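Robot Software Lab
Unit 2: Two-arm control and wrist-camera perception
Notes by Da-eun Hwang, revised May 27, 2024

2.1 Frames and timing

Each arm has its own base frame and its own controller. The planner works in the table frame, so every target is converted before it is sent out. Check the transforms before you run anything. A small rotation error at the base grows along the reach and shows up as a miss at the fingertips.

Both controllers read from one clock. The loop runs at 1,000 steps per second. On the lab machine Ifor Howells logged 971, and the missing steps came from image decoding in the same process. Keep decoding in its own process. 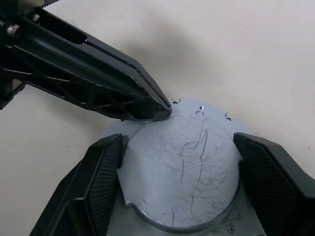
2.2 Choosing a contact point

The wrist view gives good detail and a poor sense of the whole part. Scratches on bare metal produce strong edges, and an edge detector will report them along with the real outline. Fit the outer contour first, then look for holes inside the flange region only.

When one arm holds and the other approaches, treat the holding arm as an obstacle with a margin. Allar, our planner, does this by default – but only if the gripper state is published. If it is not, the planner assumes the fingers are open and may reject a good path.

2.3 Task order

Parts of a motor are stored as nodes in a graph. An action is allowed when its inputs are free and the arm assigned to it is idle.
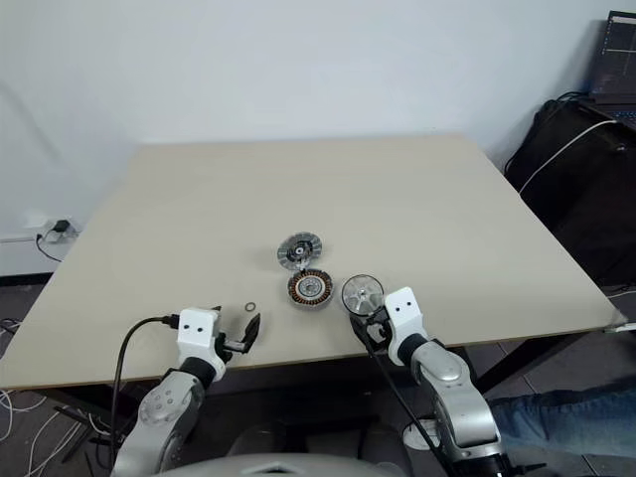 Figure 2. Motor parts on the table, with the clear cover in the right gripper.

For next time: write the precondition check for a handover between arms. Send questions to Jacobus Adams.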